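Sim setup for a garage arm, wrist view too curved?
Home Builds > Arms and Grippers

pindrop_mal
Posted April 14, 2022

I've been building a six-joint arm in the garage since March. The printed parts are done but the motors are on back order, so I'm working in simulation until they turn up. I've modelled a shop floor with a rack, a bench and a few hand tools for it to sort.

The trouble is the wrist camera. I set the lens very wide and now straight edges bend so much that my grasp code misses. Out of 93 tries it closed on the part 37 times. Would you narrow the lens or fix it in software?

Gostby
Narrow it. You don't need to see the whole bench to pick up one part.

torque_shed
I disagree with Gostby. Once the fingers are close, a narrow lens loses the part completely. I went through this on my Follberg arm and went back to wide. Calibrate the lens and undistort before you do anything else.

Gostby
You had a second camera overhead, though. With only the wrist one I'd still go narrower and back off a few centimetres before each grasp.

Albane Tanguy
Does he have an overhead view? That changes the answer. At the Cestham shared workshop we find the part from above and only use the wrist for the last bit. It took our misses down to 3 in 56.

Also check your shadows. Our old code kept picking up the shadow edge as part of the object, and we lost a whole weekend to it.

pindrop_mal
There's a room camera but I've only used it for watching, not for finding parts. I could wire it in. Shadows are on, and I hadn't thought of them as the cause.

torque_shed
Turn them off for one run and compare. It's one setting in most simulators. Then turn them back on, or the real garage will catch you out.

Parri
Can you post both views? Hard to say much without seeing the colours you're working with.

pindrop_mal
Both from the same setup.

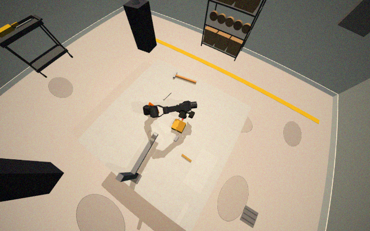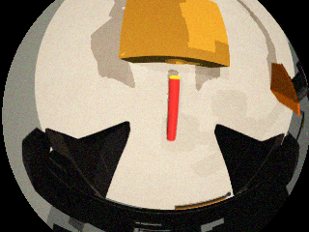 Room camera first, then the wrist camera with the red cylinder ahead of the fingers.

Parri
Thanks. I'd start on the red cylinder and leave the orange things for later. The hammer handle and the block are too close in colour if you're sorting by hue.

Gostby
Fair enough, keep the wide lens if you're adding the room camera. I'd still undistort first.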